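Perkcombe Wash Diaries: data card and read-me
Household laundry records kept by residents, with meter readings where we could get them 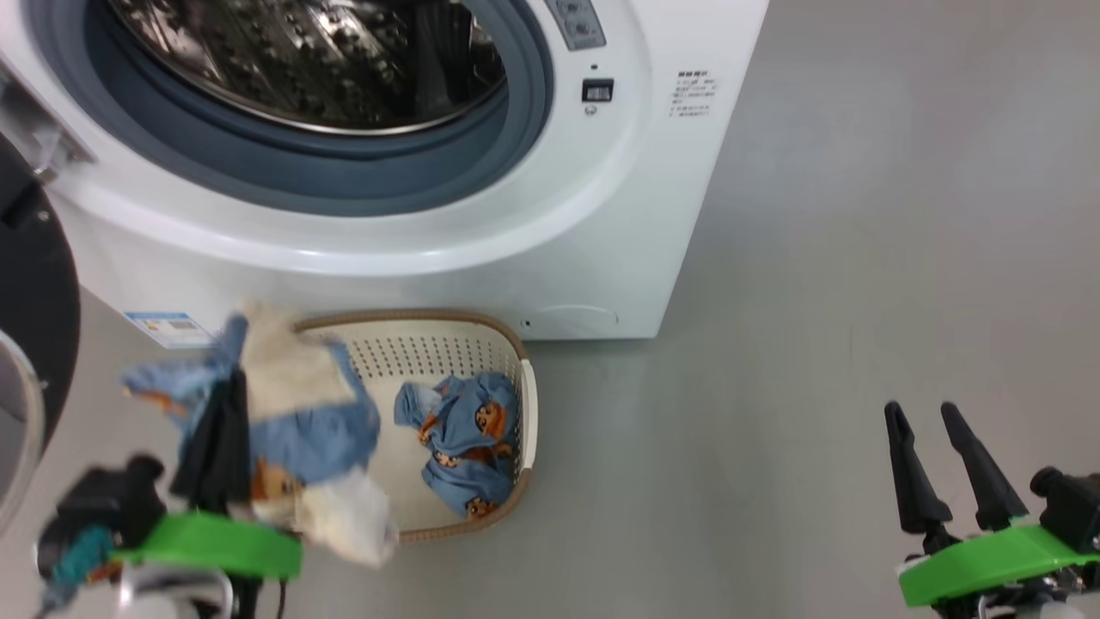
What's in the folder

diaries.csv – one row per wash, as written down by the household
meters.csv – plug meter and water meter readings, matched to a wash where a match could be made
homes.csv – one row per home, with the machine's rough age, the tariff and how many people live there
labels.csv – what the maker or the shop said each machine should use
dropped.csv – rows taken out of diaries.csv, with a reason code
notes/ – scanned margin notes, typed up by Ginette Besson and left in the original wording
check.py – the script that rebuilds the totals

If you only want one file, take meters.csv. If you only want a file that agrees with the brochure, take labels.csv and leave the rest of us alone.

Why it was put together

Perkcombe had a water rates review coming, and the paper that went out with it claimed an "average modern household" could cut laundry water by a third by choosing the eco program and filling the drum. It gave no source. Graham Hollis wrote in twice to ask for one and got a link to a page with a drawing of a smiling tap.

So we asked people what they did. The diaries cover 142 homes in Perkcombe and on the Lockwood side of the river. Everyone was asked to write down each wash as it went on: the program name, how full the drum was, the temperature, and the time of day. A smaller group also had a plug meter, and a few of those had a water meter on the cold tap.

I would not call it a study. It's a pile of records that is a bit better than no records, and I've tried to say below where it is worse than it looks.

How homes were found

A notice at the library, a notice at the hardware shop, and word of mouth. That means the people in here are people who read notices and don't mind filling in a form. They are older than the town, they own their homes more often than the town does, and I suspect they wash more carefully. Renters are thin on the ground. Blocks with a shared laundry room are missing altogether, and that is a real hole on the Lockwood side.

Please don't scale these figures up to "Perkcombe uses". Someone will anyway. Somebody did with the first release, and it ended up in a newsletter.

Columns in diaries.csv

home_id – a made-up code, no link to the street or the order of joining
month – month only
time_band – early, day, evening, overnight
program_raw – the name as the person wrote it
program_group – my grouping, see below
temp_c – as set on the machine; blank if the program doesn't show one
fill – quarter, half, three quarters, full, stuffed
spin – as written, often blank
prewash – y, n, or blank
soap – powder, liquid, capsule, other
dryer_after – y or n
remark – y if there is a margin note in notes/

About program_group

This is the column I trust least, and I made it. Machines don't agree on what to call things. One home's "mixed" runs cooler and shorter than another home's "mixed". "Daily" can be anything. A few people with imported machines wrote down the position of the dial, as they couldn't read the panel, and I looked up the manuals for the ones I could find. Where I couldn't, the group is set to "unknown" and stays that way.

"Eco" is its own group. On some machines it is a separate program and on others it's a button you add to another one. The diaries can't always tell these apart. If your finding depends on eco against not-eco, use the meter rows and read the margin notes first.

About fill

People were given a card with five drawings of a drum on it. We tested the card on ourselves. Freya Tindall and I loaded the same machine with the same towels and she wrote "three quarters" and I wrote "full". We kept the card, for want of anything better, and I have treated the top two levels as one in the totals.

Nearly every home says it fills the drum. The meter rows and a kitchen scale in nine homes say something else. Loads written down as "full" were often little more than half the weight on the machine's label. I don't think anyone was fibbing. A drum of dry towels looks full a long time before it weighs much, and the weight on the label is for cotton pressed in harder than most people would bother with.

Columns in meters.csv

home_id, month, time_band – as above
kwh – energy for the whole run, standby taken off
litres – cold fill only, blank for homes with no water meter
minutes – first draw to last draw
match – sure, likely, weak
meter_type – plug, tap, both

The meters

The plug meters were the Feser type, bought in two lots. Before they went out, Obaidul Begum ran each one against the same kettle. The second lot read a touch higher than the first. We did not correct for this in the file, on the view that you should be able to see the raw reading and make up your own mind. The lot is in homes.csv under meter_lot, so it's easy enough to adjust.

The tap meters are worse. They were rated for garden hoses and they don't like the short gulps a washing machine takes. Selorm Eshun checked three of them with a bucket and a scale and found they missed small fills completely. So litres will be low, most of all on short programs with lots of rinses. I would use litres to compare one home with itself and for nothing else.

Matching was done on time. If a diary entry and a meter run started in the same band and only one of each was there, it is "sure". If there were two of either, it's "likely" or "weak" depending on how well the length fitted the program. Leave out "weak" unless you have a good reason to keep it.

What was dropped

The raw diaries held 257 entries that I have pulled out into dropped.csv. Codes:

D1 – same wash written twice, usually by two people in one home
D2 – not a wash (drum clean, spin only, a run with nothing in it)
D3 – time band and month both missing
D4 – entry filled in later from memory, by the person's own note
D5 – can't be read

D4 is the one to argue about. There were 70 of them. Graham thinks they should stay in, and he has a point: the people who forget are the busy ones, and taking them out makes the homes look tidier than they are. I took them out since some were plainly a whole fortnight filled in with one pen and one temperature. They are in dropped.csv in the same format, so putting them back is a matter of joining two files.

What labels.csv is worth

Very little, and that is why it's there. The label figure is for a set mix of full and part loads on the eco program. In the diaries, eco turns up in fewer than one wash in five. People told us why in the margins: it takes too long, it doesn't fit between the school run and dinner, the door is still locked when they need to leave. One woman wrote "three and a half hours for four shirts, no thanks" and underlined it.

Two machines sold under the Vurkine name have no label entry. I couldn't find a figure I believed, and the shop gave me two that didn't match.

Things this data will not tell you

Whether clothes came out clean. We didn't ask, and I can't think of a way of asking that would be worth the paper.

Whether newer machines use less. It looks that way on a quick plot, but the newer machines are mostly in the smaller homes, and I haven't got enough homes to pull those apart. If you get a neat answer out of this, please check it again.

Whether people changed what they did as they were keeping a diary. I'm fairly sure they did. Average temperature drops over the first few weeks and then creeps back up. You could call the creep boredom or you could call it winter coming on, and the file can't say which. I start my own totals from the second month.

Anything about hand washing, nappies sent out, or the laundromat. These were outside the form. A few people wrote them in the margin and Ginette typed them up as they stood.

Privacy

No names, no streets, no exact times. Homes with more than six people have been put in one band, as there were so few that neighbours could have picked them out. Margin notes were read through by two of us, and names of children and pets were swapped for letters. One home asked to be taken out after the first release and has been. If you hold an old copy, please delete it and use this one.

Rebuilding the totals

Run check.py from the top folder. It needs only plain Python. It prints one line per program group and stops if any group has fewer than 200 rows, on purpose. You can turn that off with the flag named small_ok. Two people have written to me cross about this. I'd sooner have the cross letters than see another chart drawn from eleven wool washes.

The totals can differ in the last place from the ones in the Lockwood talk, which were worked out in a spreadsheet that rounded too early. The script is right and the slides are wrong.

Known faults not yet fixed

Spin is a mess. Some wrote a speed, some wrote "high", and one home wrote "yes" all the way through.

The overnight band starts at 11 pm, but the cheap tariff in some homes starts at 10 pm, so you can't test tariff effects properly with this file.

Homes that changed machine partway through keep the same home_id. There is a flag in homes.csv, but the date of the change is only good to the month.

Three homes in July have kwh readings with no dryer flag that are too high for a washer alone. I believe the dryer was on the same plug. They're left in.

Using it

Free to copy and change, as long as you say where it came from and pass this page along with it. If you leave the page out, people get the averages with none of the doubts, and we've already seen how that goes.

Corrections are welcome, above all to program_group. Send the home_id, the row and what you think it should be, with the manual page if you have it.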